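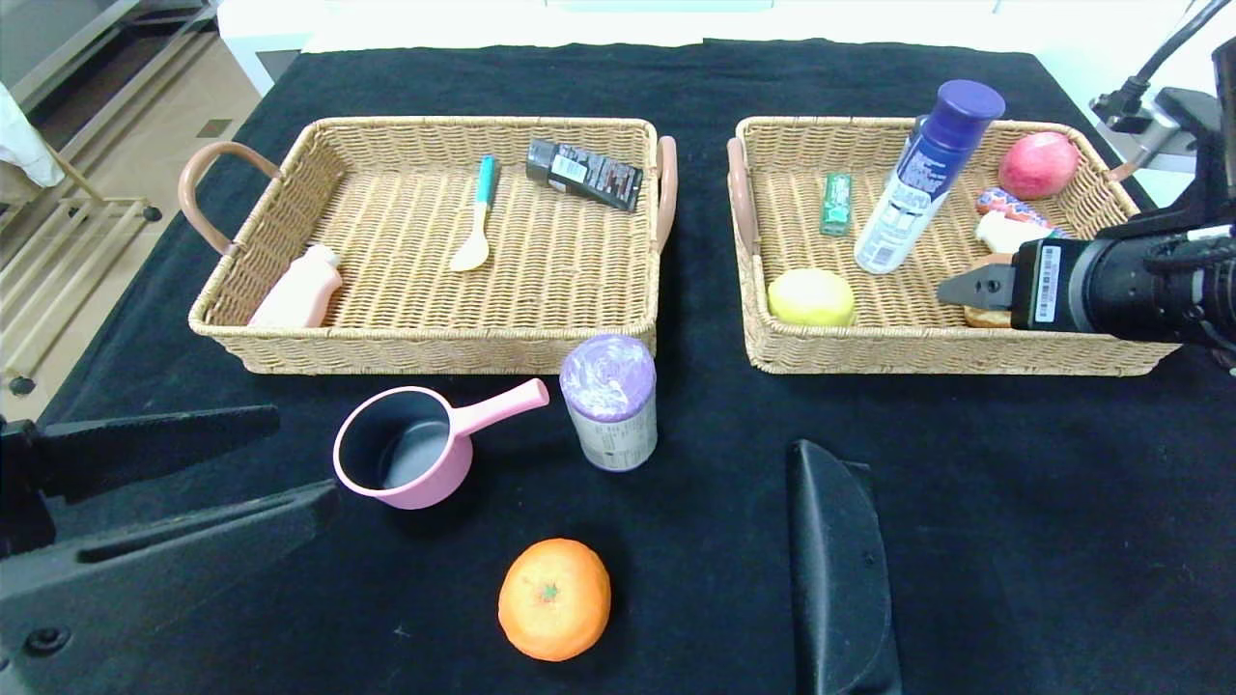 Sorting practice on the black cloth, right gripper going in over the corner of the full basket.

OK, build thread time! I've been quiet on here because every spare evening has gone into the two-armed robot in the shared workshop on Partington. It's called Badosis (long story, bad spelling) and it can finally reach into a basket without me holding my breath.

The idea is simple to say. Stuff on a table, two wicker baskets, two arms. Food and kitchen things get picked up, moved over, put down. I've been working on this since January and I still grin every time an arm moves by itself.

People keep asking why baskets and why not nice flat plastic bins. I started with bins! They were too easy. Wicker walls flex a bit when you lean on them, and those loop handles stick up exactly where a wrist wants to go. You learn a lot about your motion planner from a handle.

The handles were my whole October, by the way. I had the arms coming in low from the side and they clipped a handle again and again. Now they come in high, stop, turn the wrist, and go down. Slower, but so much calmer to watch.

The objects are a mix on purpose. A tall spray can, a saucepan, an apple, a mandarin, a spoon with a teal handle. Round things roll, long things tip, and a small pack standing on its end falls over if you breathe near it.

Favorite object: the mandarin. It's a nice size, it's bright orange on black cloth, and the vision code loves it.

Least favorite: the spray can. When it's lying at a slant on top of everything else you have to shift it before you can get at what's underneath, and where it ends up is anyone's guess. I have so many log files that are just spray can.

Speaking of the cloth – best cheap upgrade of the entire build. The bare table was shiny and the overhead lights made bright patches that my code kept calling objects. Threw a black cloth over it and most of that went away the same evening. Do this before you buy a better camera. I bought the better camera first.

Numbers for the people who like numbers! Last night's run was 104 pick attempts, 76 good ones. "Good" means picked up, carried, and let go inside the correct basket. Dropping it on the rim doesn't count, even if it falls in. (I did want to count those.)

Most of the misses were in the crowded basket. When things are touching, the code sees two objects as one and aims for the seam between them. If there's space around an object it's pretty happy.

So I'm trying something new this week: nudge first, grab second. One finger slides in, pushes the thing a little away from its neighbors, then it takes another look and goes for the grip. Early days but I'm really excited about this one.

Controller is a little board called the Misico, which I picked because somebody at the workshop had a spare and would let me ask dumb questions. The code that runs the arms is my own mess, and I named it Tosance. It's on version 3. We don't talk about version 2.

Things I'd do again: put the screws where you can reach them. I've had the jaws off more times than I can remember, and being able to swap a finger with one hex key while the rest stays put has saved me hours.

Things I wouldn't do again: cable lengths. I cut mine to fit the arms at rest, and then of course the arms moved. Leave a big lazy curve. Bigger than you think. It looks untidy and it works.

Somebody asked what happens when a grip slips. Right now it opens, backs up, and tries again with the wrist turned a bit. After a couple of tries it gives up and moves on to another object. I love watching it give up, it's so dignified.

Next goal is 300 attempts in one sitting with me not touching anything. After that, the saucepan by its handle, which I've been putting off – the weight is all at the other end and it wants to swing.

If you're building something like this at home, please send me your gripper photos! Especially finger pads. I've tried rubber sheet and bicycle tube so far and I'm open to anything that doesn't leave marks on an apple.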